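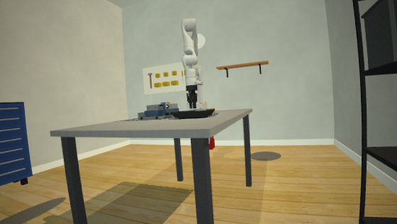
Butimcombe Reads is looking for 17 readers for its fall comics panel, and I'd like at least a few of you to be hard to please. We've had enough five-star reviews that could have been written from the back cover. The first book is Dustari, a science fiction series that everyone keeps telling me is a masterpiece. I have my doubts. It's set in a repair shop, and if the artist can't make me believe in a white robot arm standing over a thick grey workbench, I won't care how clever the plot gets. Maybe you'll talk me around.

You'll read two collected volumes, 817 pages between them, over eight weeks. We meet online on Tuesday evenings for an hour. You also write one short review per volume, and yes, you have to finish the book first. People have tried the other way.

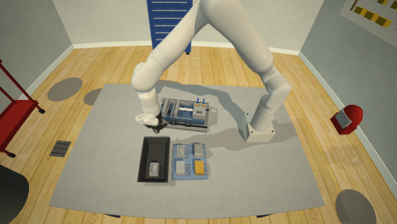
There's no pay. You keep the books. I know "exposure" usually gets mentioned at this point in a call like this, and I'm not going to promise any, as our newsletter goes to 869 addresses and I suspect plenty of them never open it.

You don't need a blog or a degree, and you don't need to know who inked what in which year. If you gave up on Tulter halfway through, tell me why. That will do more for your application than a list of favorites.

To apply, send a review of any comic you've read since March, 300 words at most, to Candela Cifuentes through the contact form. Please put "Panel" in the subject line. Applications close 21st August.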